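Londard: a soup of the day log

README

I eat a lot of soup. For the past few years I've been writing down what the soup of the day was in cafés, pubs and garden centres in and near Grarley, and at some point the notebook became a spreadsheet, and the spreadsheet became this. It's a plain CSV with one row per soup per visit. If you like soup, or you need a small messy table to practise cleaning on, help yourself!
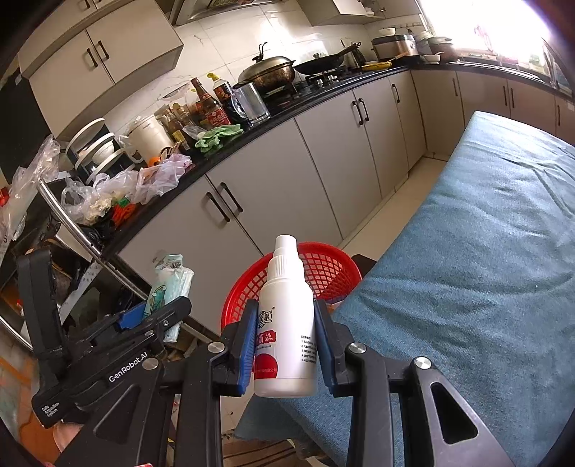

Buppha Ruangrit

What's in it

There are 1455 rows in soups.csv. They cover 50 places to eat and 520 different soup names, though that second number is a lot bigger than it ought to be (see "Names" below — I have opinions about this). A second file, places.csv, has the name of each place, what sort of place it is, and whether I'd go back.

Columns in soups.csv

visit_id: just a running number. A few are missing where I'd entered the same lunch twice.
month: the month of the visit. I didn't start noting the day until far too late, so I dropped it.
place: matches the name in places.csv.
soup_board: what was written on the board or menu, spelling and all.
soup_tidy: my cleaned-up version. Lower case, main vegetable first.
price: in pounds, as charged for a bowl. If they only did it in a mug, it's the mug price and size says "mug".
bread: none, roll, slice, doorstep, baguette, other.
butter: yes, no, asked. "Asked" means I had to ask, and I think it deserves its own value.
score: one to five, my own taste, no half marks.
notes: free text. Can be grumpy.

Names

Soup names are a nightmare. Carrot and coriander turns up as carrot & coriander, carrot/cori, spiced carrot, and once "orange soup", which could have been anything until I tasted it. I've merged the ones I was sure of in soup_tidy and left the rest alone. Leek and potato is kept separate from potato and leek, because at the Pumiro they're two different soups made by two different cooks and I won't be told otherwise. The potato and leek is the better one.

"Winter vegetable" stays as it is. I've had it in June.

Missing bits

Prices are blank on 63 rows. Most of those are from meal deals where the soup came with half a sandwich and I couldn't split the bill fairly, and a few are lunches somebody else paid for (thank you, Mum). Please don't fill them with an average, the meal deal places tend to be the cheaper ones and you'll push everything up.

Scores are nearly complete. Where one is blank I had a cold.

Things to watch out for

I don't go to places evenly. The Thorlacius bakery is on my way home and shows up over and over, so any chart of "most popular soup in Grarley" is really a chart of what Thorlacius had left at two o'clock. Mostly tomato and basil. Weight by place if it matters to you.

I don't eat mushrooms. If mushroom was the only soup on, I wrote the row down but the score is empty and the note says "mushroom". I know this isn't very scientific, but I'm not eating it for a spreadsheet.

Sunday visits are nearly all pubs, and pub soup costs more. There's no day column any more, so you can't see that directly, but the place type in places.csv gets you most of the way there.

Scores have drifted too. I was generous at the start and then got fussy about salt. A four from the early rows is probably a three now.
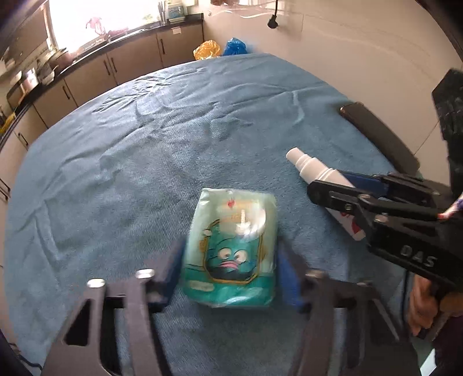
Using it

Do what you like with it, and a mention would be lovely. The file is UTF-8 with commas, and the notes column is quoted since I can't write a grumble without a comma in it. Opening it in a spreadsheet program may turn a couple of visit_ids into dates, so import that column as text.

I'd rather it wasn't used to rank the cafés or to have a go at anybody. Small kitchens have bad days, and one score of mine on a wet lunchtime is a poor way to judge them.

Corrections and additions

If you spot a mistake, send me the visit_id and what you think it should say. I'm happy to take new rows from other people as well, with one rule: you have to have eaten the soup. I'll put them in a separate file so the scores don't get muddled.

Next update is due in March, when I'll be adding a column for croutons.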